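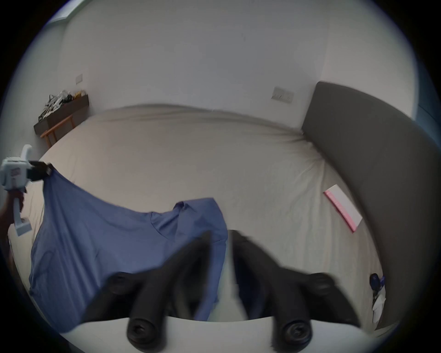 **turitz_ops**
Budget is 3,117 for February. Gristevden quoted us for one pair of Handport grippers plus 9 spare finger pads. Shirts and bedding only. Is one pair enough?

**lowbay26**
No. Get two pairs and skip the spares. A dead handle stops the whole day.

**Tôn**
Disagree. We wear out pads long before handles - 132 shirts folded on a bed and ours were slick. Buy the pads.

**lowbay26**
Pads ship in a week. Handles don't.

**turitz_ops**
Two pairs puts me over. I'll ask Gristevden for a price on a loaner.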